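Home | TV | Movies | Trailers | Reviews | Podcast

Grurnham gets a first teaser, and I've watched it way too many times

Posted 9/6/26 by Albane Baudry

OK, so the Grurnham teaser is finally out and I need to talk about it with somebody, so lucky you. If you missed the news back in April, this is the new fantasy series based on the Odette Millet novels, the ones with the drowned city and the bell ringers and that map in the front that never quite matched the story. I read the first book on a very long bus ride and missed my stop, and I've been waiting for someone to put it on screen ever since.

The teaser is short. You get the harbor at low tide, a whole lot of fog, and then a bell coming up out of the mud on chains while a crowd stands there looking like they'd much prefer it stayed down. No dialogue until the very end, when a woman's voice says "Put it back." That's it! That's the whole thing, and I got goosebumps.

For anyone new to this, the setup goes like so. Grurnham is a port town that sold its bells to pay off a flood, or what it believed was a flood. A generation later the tide starts going out farther than it should, and things start showing up on the sand. Our lead is Jesby, a salvage clerk whose job is writing down what gets found and who it belongs to. She's stubborn, she's bad at small talk, and she's the only person in town who reads the old ledgers. Picture a ghost story where the hero's main weapon is paperwork. I know how that sounds. It's great.

Eifion Beddoe is running the show, and he's told fans the first season covers book one and only book one, across 6 episodes. I'm so relieved. The book is 530 pages in my beat-up paperback, and a good chunk of that is Jesby walking along a beach thinking, so there's room to breathe without cramming in the sequel (which is a brick, 836 pages, and has a whole war in it). Beddoe says he has a plan for three seasons if people show up. Fine by me. Please show up.

Casting has been a slow drip, but we do know Prasert Onsri is playing Kahraman, the bell founder. He's all over the second half of the teaser, mostly from behind, mostly in a big wet coat. In the book Kahraman is older and a lot meaner, and I've already seen some grumbling on the boards. I'm not worried. The one close-up he gets, when the chain slips and he doesn't even flinch, is exactly the guy I had in my head.

Lionel Ferrand is doing the music, and you can hear him playing around with the bell sound all the way through. It starts out so low I thought my speakers had a problem. By the end it's practically the only thing in there. If you have decent headphones, use them. 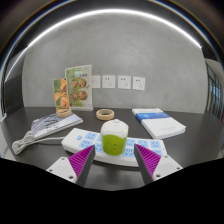
Now, a couple of gripes, because I'm a fan and that's what we do. The fog is a lot. I get that it's a foggy book, but I had to turn my brightness all the way up to make out the ledger on the desk, and I'm pretty sure there's a name written in it that book readers will care about. My best guess is Dinham, which would mean they're bringing the lighthouse plot in early. I've paused on it over and over and I still couldn't swear to it. If you've got a better screen than mine, write in and tell me!

I'm also a little nervous about the ending of the teaser. There's a quick shot of something moving under the bell, and one of the best things about the book is that you don't get to see anything for ages. I'd hate for them to show it off in the first episode. Then again, it's half a second long and it might just be a rope.

There's no premiere date yet, only "this winter" in small letters after the title. A full trailer is supposed to come before then, and I'll have it up on the site when it lands. In the meantime I'm rereading book one, and the podcast crew is doing the first 3 chapters next episode if you want to read along.

Last updated: 9:40 p.m.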